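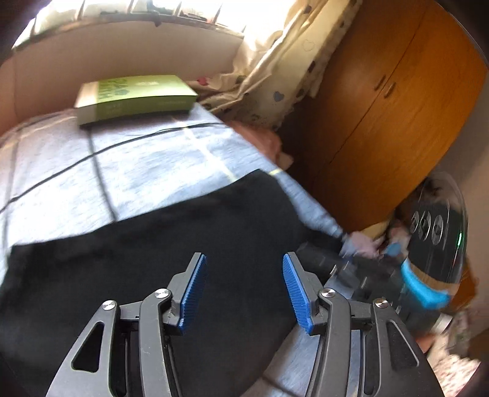
Fitted curtain, unfitted bed: what do I do with a bedroom where the bed has become the desk, the shelf and the laundry pile?

Posted by gurton_lodger, 12 Feb 2025

I rent one room in a shared house in Gurton. It has a bed, a window and a tall wooden wardrobe with two doors, and that is the full inventory. No desk, no nightstand, no chair. So everything I own that isn't hanging up lives on the bed until bedtime, when it moves to the floor, and in the morning it moves back. I have been doing this since June and my back would like a word.

Right now there's a big black piece of fabric I keep meaning to hem, a cable, a green book I'm supposedly reading, and a pink thing up in the corner by the curtain that I've stopped making eye contact with. The sheet underneath is a pale gray-blue with thin lines on it, for anyone who was wondering whether there was a sheet.

The landlord says no drilling and no sticky hooks. The gap between the bed and the wardrobe is 254 mm, which rules out every nightstand I've looked at. Also the curtain (cream, little hearts, came with the room, I've made my peace) hangs down onto the bed and things get lost behind it.

What would you do first? I can spend a little but not much.

Ivar Viklund

I lived in a room like this in Stesham for 15 months, so, condolences.

Start with the wardrobe. Open both doors and look at the floor of it. If it's anything like mine was, there are shoes down there and then a lot of air. Put two lidded boxes in and that's your pile dealt with: one for clothes that are worn but not dirty, one for projects like your hemming. The hemming will not get done in the box either, but you'll be able to lie down.

For the gap, forget nightstands and look at the narrow rolling carts people put next to a fridge. Measure the cart at the wheels, since that's usually the widest part and the listing usually leaves it out. Mine held a lamp, a mug and more books than it should have.

The curtain is easy. Gather it and tie it back with a ribbon or an old shoelace during the day, looped to the rod if there's nothing on the wall. Then pull the bed out a hand's width and see what has been living back there. I found a library book. We settled up quietly.

Charge your things somewhere other than the mattress, too. Cables under fabric are a bad habit - the heat has nowhere to go.

hilten_road

Buy a desk

moenmoth

"Buy a desk" is a fine answer if the person has somewhere to put a desk.

I'd go under the bed before I went in the wardrobe. Check the clearance first. If it sits too low, risers are cheap and don't touch the walls, so your landlord can relax. Flat zip-up bags slide in better than boxes, and you can see what's in them if you get the kind with a clear top.

For the book and your phone, get a bedside caddy, the kind with a flap that tucks under the mattress. No drilling, no sticky anything. Don't load it with hardcovers or it creeps out during the night and lands on your slippers at 4 a.m.

And wash the pink thing, whatever it is.

gurton_lodger

Thanks, both of you who wrote more than three words. Opened the wardrobe and there is indeed a lot of air at the bottom, plus a single roller skate that isn't mine. Boxes ordered. The pink thing is a pillowcase. Still looking for a cart that fits, so if anyone has one under 254 mm including wheels, please post it.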